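Workshop > Notebook > Bench and kitchen

4 min read

9 Jan 2022

Mug drying, again. I said in July I was done with this subject and I still half think I should be. But the Fallell rack has gone back, the shelf in the tea corner is full of mugs with chalky rings in them, and the note taped over the sink says "dry by hand, paper is fine." Is it? I have my doubts, so I spent Sunday on it.

The claim, as it came over from the Orozco side of the building: one sheet of paper towel, folded once, does a mug inside and out, and the glaze looks better for it than after a cloth. Two claims there, really. The second one I don't believe at all. A glaze is a glaze. If there's a difference it's what was left in the water, and our water leaves plenty.

Stock on hand is the quilted towel from Billari. Their invoice says 2991 for the case, before delivery, and I would like whoever approved that to look at it again. The old flat brown stuff cost us 593 for the same number of rolls. It was horrible, I admit. It shed on everything and went to pulp on a wet rim. Still, that's a lot of money for a diamond pattern.

Method, such as it is. Rinse in hot tap water, shake twice over the sink, stand upright on the bench, towel on the outside first, then the rim, then a fresh fold for the inside. I used the blue contour-line mug because the inside is pale and glossy and the outside is dark, so streaks have nowhere to hide on the one and lime has nowhere to hide on the other. The plain Stinanier mugs are no good for this. They're matte grey and you could leave a teaspoon of scale on them without knowing.
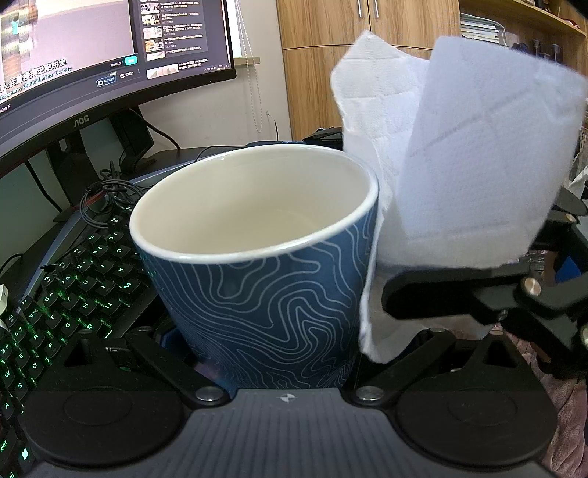 Blue contour mug, quilted towel bunched against the side.

Results, for what they're worth. The outside came up fine with one sheet. The rim took a second pass. The inside was where it fell apart – a folded sheet doesn't want to go down into the bottom corner, and by the time I'd pushed it there it was too wet to pick anything up. So, 2 sheets a mug, and the "one sheet" line can come off the note.

Did the same with a cotton cloth after lunch. Honest opinion: no difference I'd swear to. The cloth got into the bottom better. The paper was nicer on the rim. Under the desk lamp I could persuade myself of a faint haze after the cloth, then I turned the lamp and persuaded myself of the opposite.

What I haven't ruled out is the rinse. If the tap was running hotter in the morning, that alone would dry a mug faster and flatter the paper. Should have put a thermometer in it. The one in the drawer reads 70 whatever you do to it, so that needs replacing first.

Also not tested: handles. Everybody skips the inside of the handle and I skipped it too.

For now I'm leaving the Billari rolls by the sink and hanging two cloths next to them. When the case runs out I'd want a better reason than a shiny rim before ordering another. Note over the sink still to be rewritten.

Recent entries
Fallell rack: why it went back
Scale in the kettle, third attempt
Brown towel vs. blue roll on the glue bench
Stinanier mugs, chipped rims
Where the good sponges go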